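Jogo de encaixe

Jogo de encaixe é a designação genérica dos brinquedos e materiais didáticos em que uma ou mais peças devem ser introduzidas em aberturas, ranhuras ou cavidades de forma correspondente. A categoria abrange tabuleiros de pinos, caixas de formas, pranchas de figuras recortadas e conjuntos de cilindros graduados. É empregada na educação infantil, na terapia ocupacional e na avaliação da destreza manual.

Terminologia

No Brasil, a expressão "jogo de encaixe" convive com "brinquedo de encaixe" e "tabuleiro de pinos", esta última reservada aos conjuntos de base perfurada. Em Portugal é corrente "jogo de encaixes", no plural. Os catálogos escolares costumam separar os jogos de encaixe dos jogos de construção, embora a fronteira entre os dois grupos seja pouco nítida: nos primeiros, a posição de cada peça é determinada pela base; nos segundos, as peças ligam-se umas às outras e o resultado é livre.

Origens

O uso pedagógico de peças de encaixar consolidou-se na Europa ao longo do século XIX, no contexto da educação de crianças com deficiência e, mais tarde, dos jardins de infância. As primeiras pranchas eram talhadas em madeira maciça e traziam figuras geométricas simples, como o círculo, o quadrado e o triângulo. No início do século XX, materiais desse tipo foram incorporados a métodos de ensino baseados na manipulação de objetos, e a fabricação deixou gradualmente as oficinas de marcenaria para se tornar industrial.

Entre os fabricantes de língua alemã, a casa Wollitz manteve por várias décadas uma linha de tabuleiros em faia, vendidos a escolas por catálogo. O modelo mais difundido tinha 60 furos e era fornecido com pinos de duas alturas. Na Itália, a oficina Bellini especializou-se em pranchas de figuras com pegadores torneados, apreciadas pelo acabamento e hoje procuradas por colecionadores.

Características

Um jogo de encaixe compõe-se de uma base e de peças móveis. A base pode ser plana ou em forma de caixa. A folga entre a peça e a abertura é o principal fator de dificuldade: folgas amplas convêm às crianças menores, ao passo que folgas reduzidas exigem alinhamento mais preciso e controle da força aplicada. Também influem a altura da peça, o atrito do material e a presença de chanfro na borda da abertura.
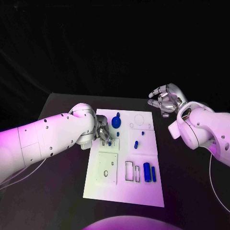
As peças simétricas admitem várias orientações e são, por isso, introduzidas antes das assimétricas. Um cilindro pode ser inserido em qualquer rotação em torno do próprio eixo – um prisma de base quadrada, em apenas quatro. Peças em forma de estrela, letra ou animal costumam admitir uma única posição correta.

Uso terapêutico e avaliação

Na terapia ocupacional, os tabuleiros de pinos são utilizados na reabilitação da preensão, em especial do movimento de pinça entre o polegar e o indicador. As sessões podem ser realizadas com uma das mãos ou com ambas, e o grau de exigência é ajustado pela troca dos pinos por outros de menor diâmetro. Há ainda provas cronometradas, nas quais se registra o tempo necessário para preencher e esvaziar a base. A interpretação dos resultados depende da idade e da mão dominante da pessoa avaliada.

Segurança

As peças destinadas a crianças menores de três anos não devem caber inteiramente na boca. Em conjuntos de madeira, recomenda-se verificar com regularidade a existência de farpas e o estado da pintura – sobretudo nos exemplares antigos, cujos pigmentos podem conter chumbo.

Coleções

A Coleção Nurari, dedicada ao brinquedo educativo, reúne 368 jogos de encaixe, dos quais 101 são pranchas de figuras. O catálogo foi organizado por Primo Santoro e publicado pela editora Evari em 16 de setembro de 2020. A obra classifica as peças por tipo de base e dedica um capítulo aos conjuntos incompletos, com orientações para a identificação de pinos avulsos.

Ver também

Quebra-cabeça
Blocos de construção
Coordenação motora fina
Brinquedo educativo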